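Performance Substances and Supplements
Handout 3: Reading the claims on the tub
July 18, 2012

Bring this sheet to the next two meetings. The September reading list replaces the old one.

The usual label says "clinically studied." Ask what was studied. Often it was one ingredient, at a dose the tub doesn't contain, in people who had never lifted before. New lifters gain on almost anything, including a sugar pill.
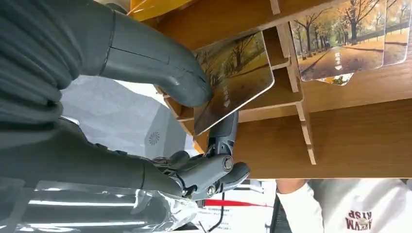

Picture cards and slotted wooden shelf.

Our first case is Brukik, a creatine blend. The maker's leaflet cites a trial with 11 men and no control group. I would not buy a bicycle on that evidence. Plain creatine has a decent record for short, hard efforts, but the leaflet borrows that record for the six other things in the mix. Look for the phrase "proprietary blend," which lets a seller list ingredients without saying how much of each you get.
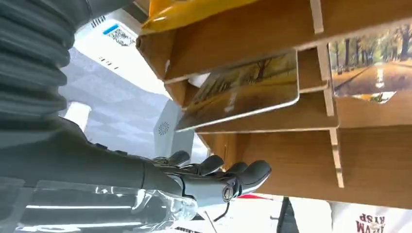 Does a higher price mean a purer product?
Price tells you very little about purity. Look for a batch test done by an outside lab, and check that the batch number matches your tub.

Fimow is sold as a "natural testosterone support." Be wary of that word "support." A small rise in a blood test, still inside the normal range, may do nothing for muscle. The ad shows a chart with no scale on the side. Redraw it from zero before you come to class and see what is left of the effect.

Also remember who drops out. If a study starts with 500 people and reports only on those who finished, the ones who felt sick or saw no change may be missing.

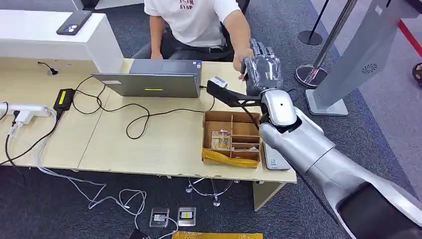
For next time

Read the Tisance label and mark every claim that could be tested. Leave the testimonials alone, they can't be.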